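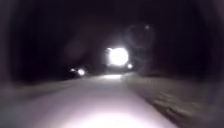

Codance pauses night runs on the Birkton path after delivery robot stops for oncoming lights and will not start again

GONDVILLE, 20 December 2022 - Codance has suspended after-dark operation of its Leite footpath delivery robots while it corrects a fault that causes the machines to treat a bright oncoming light as a solid object, stop in front of it, and go on believing in it after it has left.

No one was hurt and nothing was struck. One order of pad thai was delivered well past the point at which it could be called dinner, and the customer has been refunded.

The fault came to notice in October, when a Leite unit on an evening run along the Birkton shared path met a strong light coming the other way. Glare filled the forward camera. The obstacle software, offered a large white disc and very little else, concluded that something wide was parked across the path and applied the brakes. That much is by design. A Leite unit that can't see is supposed to stop, and the company would sooner have it stop for a lamp than carry on through a cyclist.

What followed is not by design. The unit should have cleared the obstacle from its map within 4 seconds of the camera recovering. Instead it held its position in the middle of the path with its own headlight on full, presenting everybody else with much the same problem. It also failed to call its remote operator, having classed the stop as "waiting for traffic", a state in which it is permitted to be patient indefinitely.

It was patient for around 40 minutes. A walker eventually rang the number on the lid.

"The robot was polite, well lit and completely in the way," said Urmila Nigam, head of operations at Codance. "Stopping was right. Staying there was our mistake, and so was leaving it to a member of the public to tell us. We'd like to thank her for ringing, and for her patience with our hold music."

Engineers have since reproduced the fault on a closed stretch of path using bicycle lamps and car headlights. They found two separate causes. The first is an exposure setting tuned for suburban streets with overhead lighting, which the Birkton path doesn't have for most of its length. The second is a timer that resets whenever a further light source appears, so that a second lamp close behind the first, or a car off to one side, can keep the imaginary obstacle alive for as long as there is traffic to feed it.

"We tested in the dark, and we tested against headlights, and we had good results for both," said Grażyna Nowicki, who leads the perception team. "We did a good deal less testing of the two together on a path with black bush either side. I've read my own test plan again and it's not my favourite piece of writing."

The following changes are being made before night runs resume:

The stop state "waiting for traffic" will expire after 2 minutes, at which point a remote operator is alerted whether the robot thinks it needs one or not.

A stationary unit will dim its headlight and switch on its amber side markers.

Forward camera exposure will be adjusted separately for unlit paths, and the range sensor will be given more say when the camera is dazzled.

Units that remain halted will be walked to the verge by remote control, provided the operator can confirm the ground is suitable. Parts of the verge at Birkton are not, as a unit demonstrated during an earlier trial.

The revised software will be put through 1000 staged night encounters before any unit returns to the path after sunset. Anju Tomar, safety manager, will sign off the results, and a summary will be published on the Codance website, including the ones that go badly.

Daytime deliveries in Gondville and Birkton are unaffected. Evening orders will be carried by a person in a car until further notice - customers should notice no difference, apart from having someone to say thank you to.

Anyone who finds a Leite unit stopped on a path is asked to go around it if there is room and to ring the number on the lid. Please don't lift it. It is heavier than it looks, and it will sound an alarm.

Media enquiries: Sneha Grewal, Codance communications, Gondville. Technical questions from path users and cycling groups may be sent to Ah-rin Cheon, community liaison, who has a bicycle and has already made her views known internally.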